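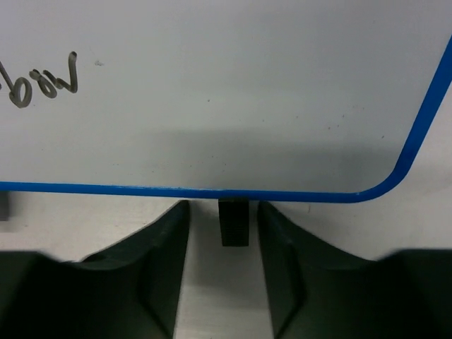 17/03/2023
By the Hudura list moderator

Hello all,

Thank you for the kind replies to my last message, and sorry to have taken so long over the longer ones. I was trying to finish the comparison first so that I could answer properly, and then the comparison grew, as they do. I've left the main question quoted here, as several of you wrote to me off-list asking much the same thing.

> We read your note on the whiteboard task with great interest, as we have
> been trying something similar at Pritbridge with a different arm. Two
> things puzzled us. First, you say that the policy trained on wrist views
> only did better than the one given the wrist and overhead views together.
> We would have expected the extra view to help, or at worst to do no harm.
> Is this simply a matter of too little training data? Second, how do you
> decide that a grasp of the board has "worked"? With a thin flat thing
> lying near the table we find it very hard to draw the line, and our own
> scores move a good deal depending on who is doing the scoring.

Both very fair questions, and I'll take them in order, with apologies if I wander a bit.

On the first, we did wonder about data ourselves. The set we call Brabec has 749 demonstrations in it after cleaning, from 800 recorded. The ones we threw out were mostly where the operator paused for a long while in the middle of the approach, and a few where the log and the video had drifted apart. We trained both policies on the same 749, with the same number of steps, and then ran each on the same starting positions. The wrist-only policy got the board up in 67 per cent of trials. The one with both views was clearly behind it, and it stayed behind when we trained it for longer.

My own feeling is that the overhead view gives the policy an easy way to be nearly right. From above, the board is a big pale shape on a pale table, and you can get the arm to the correct neighbourhood from that alone. What you can't get is the last small part, where the lower edge has to come in between the fingertips. From the wrist, that edge is a bright blue line running nearly the whole way across, just over the tips, with the rounded corner bending up on the right. It's about as good a landmark as you could wish for, and we think the two-view policy never learned to lean on it. I should say that we haven't proved this. When we blanked out the overhead view during part of training, most of the gap closed, and I take some comfort from that, but there are other ways to explain it.

One of you asked whether the writing on the board matters, and whether we ought to wipe it before each trial. We leave it. There is often a bit of marker in view, upside down from the wrist and only part of a word, along with smudges and soft shadows, and I would much sooner have those in the training set than find out later that the policy only knows a clean board. We did try a small run with a freshly wiped one and saw no difference I would care to defend.

On scoring, I have a lot of sympathy. We had precisely the same trouble in the beginning, and I'm afraid our early numbers aren't worth much as a result. We now use 2 scorers who don't see each other's sheets, and a trial counts only if both mark it as a success. The rule they work to is that the edge must be between the fingers when they close, and the board must stay held through the lift and the short wait at the top. Touching the edge and pushing the board along the table is a failure, however close it looked — and some of them look very close indeed! It's a strict rule and it has cost us a few points, but the arguments over tea have almost stopped.

If you'd like to compare with what you have at Pritbridge, the most useful thing would be the short stretch just before the fingers close, as that's where our failures bunch up. Most of ours come in slightly too high, so that a fingertip meets the face of the board above the border, and it would be very interesting to know whether yours do the same with a different arm.

The scoring sheet and the training settings are in the Zakesach folder, in the same place as last time. I've also put in the list of discarded recordings, in case anybody thinks we were too harsh. The next batch will use a board with a plain border, and I hope to have something to report on that in May.

Do keep the questions coming, on the list if you can bear to, so that everyone gets the benefit of them.

With warm wishes to you all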